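Saving your own seed: what we learned at Tosgate
Speaker notes, Þröstur Lykkegaard
Evening talk, Iseck village hall, May

Slide 1. Welcome

Good evening, everybody, and thank you for coming out when the light is so lovely and you could all be at home watering. Remind people where the tea is. Mention that the handout is on the chair and that they needn't write anything down unless they like to.

Say who I am: I grow vegetables at Tosgate, on a slope that faces the wrong way, and I have been saving seed there for 16 years, the first four of them very badly. I am not a botanist. If there is a botanist in the hall, would they please be kind until the questions.

Slide 2. How I started

The story of the Omine bean. I was given a handful of these in an envelope by the lady who had the plot before me, and all it said on the front was "Omine, climbs, don't let the children near them raw". I grew them up the side of the shed and they were the best bean I had ever eaten, and like a fool I ate the lot. Every last pod! The next spring I went looking for them in the catalogues and of course they weren't in any of them, so I had to go back to her, rather red in the face, and ask for another handful. She gave me eleven and a very long look.

(Pause here. People generally have one of these stories themselves and like a moment to remember it.)

Slide 3. The easy ones

Peas, French beans, lettuce, tomatoes. These mostly pollinate themselves, so what you sow next year will be very like what you ate this year. If you have never saved a seed in your life, start with peas. Leave a few plants alone at the end of the row, let the pods go brown and papery and start to rattle, and pick them on a dry afternoon.

Mark the plants you mean to keep. I use red wool. Choose them early and choose the good ones, for it's very tempting to eat all the best pods and save whatever straggles on at the end, and if you do that for a few years you end up with a very fine straggler.

Slide 4. The awkward ones

Squashes and pumpkins cross with their cousins at the drop of a hat. Tell them about the Ouellet, which is a small grey squash with dry orange flesh that keeps until March in a cool bedroom. One summer I put a row of courgettes too near it, and the year after that I had something the shape of a boot that tasted of wet paper. We fed it to the neighbour's pigs, and they weren't keen either.

So with squashes, tie the flower shut with a bit of string the evening before it opens, do the pollinating yourself in the morning with a male flower from another plant of the same sort, and tie it shut again. Put a label on the stalk. It takes five minutes and it's a very pleasant thing to be doing before breakfast.

Carrots, leeks and beetroot want two summers, so you need to be patient and you need the space. Cover this quickly, the handout has it.

Slide 5. Drying

More seed is lost through being put away damp than through anything else I know of. Spread it thinly on a plate or an old tray, somewhere airy and out of the sun, and stir it about when you walk past. Paper towel is no good for tomatoes, they glue themselves to it. Beans are ready when you can't dent one with a thumbnail.

Don't use the oven, however low it goes. I have tried it so that you needn't.

Slide 6. Keeping things apart

My own list stands at 142 varieties this spring. It was 147 last spring, and the five that went were all lost through muddle, with two sorts tipped into one saucer, or a label that fell off, or in one case a very helpful grandson.

Paper envelopes are still what I use for the long keep, in a biscuit tin, in the coldest room. But for sorting, and for the weeks in spring when everything is coming out and going back, I do like a clear box with little compartments. You can see what's in there without opening it, and a lid on a hinge doesn't wander off down the garden. Clear the table first, and do one variety at a time. Close the lid before you answer the door. 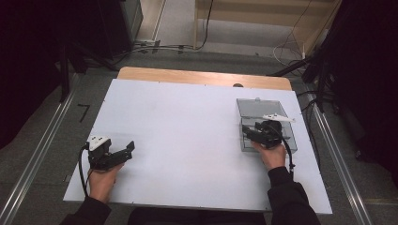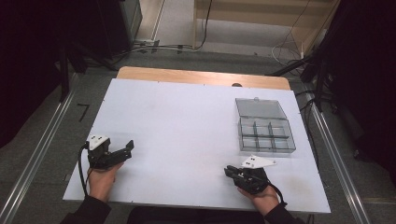

Slide 9. Labels

Write three things: the name, the year and where it came from. Use pencil. Ink fades and felt pen fades faster, and I have a whole row of white sticks at home that once said something important.

Put one label inside with the seed and one on the outside. If you don't know the name, give it one. We have a lettuce called Back Gate and it answers to it perfectly well.

Slide 10. Will it still grow?

Parsnips, one year, and don't argue with them. Onions and leeks, two if you're lucky. Peas and beans, three or four. Tomatoes go on and on, and I have had nine-year-old ones come up like cress.

To test an old packet, put ten seeds on damp kitchen paper in a saucer, cover it, keep it somewhere warm and look every day. If seven come up, sow as usual. If three come up, sow thickly. If none do, have a cup of tea and write to a friend who has some.

Slide 11. Swapping

Please take something from the table at the back. There are 122 packets set out, and there's a sheet by the door for your name and what you took, so that if my own crop fails I know whose gate to come and lean on. Beans are at the left-hand end. The Omine are in the brown envelopes, eleven to a packet.

If you grow them, keep back the first good pods and eat the later ones.

Questions

Likely to be asked about: seed from shop tomatoes (yes, try it, but many are hybrids and the children may not look like the parent), mice (tins), whether you can freeze seed (only if it's properly dry), and garlic, which isn't seed at all but somebody always asks and it's a nice thing to finish on. Hall needs to be clear by half past nine, chairs stacked in sixes against the far wall.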